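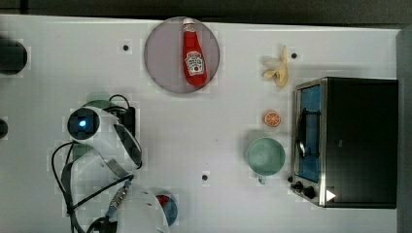 Setting Up a Small Breakfast Table: Where Things Go and Why People Lose Them
Student project report
Saturday, December 4, 2021

Group members: Nisha Bisht, Rhodri Cadwaladr, Catrin Gittins
Supervisor: Mererid Landeg

1. Background

Our project looked at how people arrange a small set of kitchen items on one table when the table also has to hold an appliance. Student apartments often have very little counter space, and a toaster oven usually ends up on the same surface where people eat. We wanted to know whether the starting layout of the table changes how long it takes someone to get it ready for a meal, and which items get in the way.

The idea came from Catrin's apartment, where the toaster oven sits on the dining table and has to be worked around every morning. We first planned to study full kitchens but Mererid Landeg advised us to cut it down to one table and a fixed set of items. We did that in the second week.

2. Items

The set was a round plate, a ketchup bottle, a mug, a banana, an orange slice and the toaster oven. The food was play food, apart from the ketchup bottle, which was a regular red Heinz-style bottle that Rhodri had emptied and rinsed. We used play food so that the pieces would stay the same from one session to the next. Real banana was used in one pilot and we had to replace it twice.

The plate is a pale grayish lavender and the mug is light green. Color was not something we controlled. Chandrasekhar Pinto, who read our proposal, asked if the light colors on a white table would make the plate harder to notice. None of our participants brought it up, but we did not ask them directly, so we can't say.

The toaster oven stayed unplugged. It was the one item participants were told not to move. The door could be opened.

3. Table and layouts

The table has a white top. We used two starting layouts.

In the first layout, which we called "sorted," the plate was in front of the person with nothing on it, the mug was to the right of the plate, the food was in a group behind the mug, and the ketchup bottle stood upright at the back.

In the second layout, which we called "left out," the items were put down the way people tend to leave them. The ketchup bottle was laid diagonally across the plate, the banana and the orange slice were to the right of the plate, and the mug was next to the toaster oven. The banana was partly peeled in both layouts.

We argued for a while about the ketchup bottle. Rhodri thought no one leaves a bottle lying on a plate. Nisha kept a record of her own table for a few days and found it there more than once, so it stayed in. It also turned out to be useful for the study, as the bottle is nearly as long as the plate is wide and the plate can't be used until it has been moved.

4. Method

Each participant did the same task from both layouts. The task was: stand the ketchup up, put the orange slice and the banana on the plate, move the mug to wherever you would want it while eating, and leave enough room to open the oven door. We switched which layout came first from one participant to the next.

We timed each trial with a phone and wrote down the order in which the items were touched. After the second trial we asked the participant which item had been the most annoying and where they would keep it at home.

We recorded 162 trials. Of these, 109 were kept for the timing part. The rest were dropped from the timing part for one of these reasons:

The participant stopped to ask a question.
The person with the phone started or stopped it late.
The table had not been set back to the correct layout.
An item fell on the floor.

The third reason was our own fault. Early on we reset the table from memory, and when Catrin compared her notes with Nisha's, the mug was described in different places. After that we kept a written layout sheet next to the table and one person read it out while the other placed the items.

5. Results

People took longer from the left out layout, as we expected. The difference was smaller than we thought it would be for people who touched the ketchup bottle first. Those who started with the mug or the orange slice had to put it down somewhere else, deal with the bottle, and then come back to it. This was the most common kind of extra step in our notes.

The mug was named as the most annoying item more than any other. We had expected the bottle. Several people said they didn't like having the mug close to the toaster oven, and a few moved it before they had been told the task was starting. Where they moved it varied a lot. Some put it right beside the plate and some put it at the far side of the table.

The handle mattered too. Participants often turned the mug after they had set it down, and we counted that as a second touch. In our proposal we had not decided how to treat turning, and Rhodri and Catrin scored it differently for the first group of sessions. Those sheets were scored again by both of them together.

The orange slice was almost never named as a problem. It is small and flat and people slid it onto the plate or picked it up with the banana. The banana was picked up by the closed end by nearly everyone.

Room for the oven door was forgotten often. A participant would finish, say they were done, and then notice the mug or the plate was too close. We left these trials in, with the time taken up to the point when the door could be opened.

6. Problems

We only used one table. A narrower one would probably give a bigger difference between the layouts, and it is closer to what most students have.

All of the participants were students and most of them knew at least one of us. Some had also heard what the project was for before they came, so they may have been tidier than usual.

The empty ketchup bottle is lighter than a full one. Two participants said so. We thought about filling it with water but didn't want a leak on the table.

Our budget was small and nearly all of it went on the play food and a second phone stand. The mug belongs to Nisha.

7. What we would do next

We would add a third layout with the toaster oven turned to face a different direction. With the door toward the middle of the table, the open door and the plate want the same space, and turning it may help more than moving any of the small items. We would also like to run the task with two people at the table at once, and to decide about mug turning before the first session.

The layout sheets, the scoring notes and the list of dropped trials are in the group folder. Mererid Landeg has a paper copy of the layout sheets.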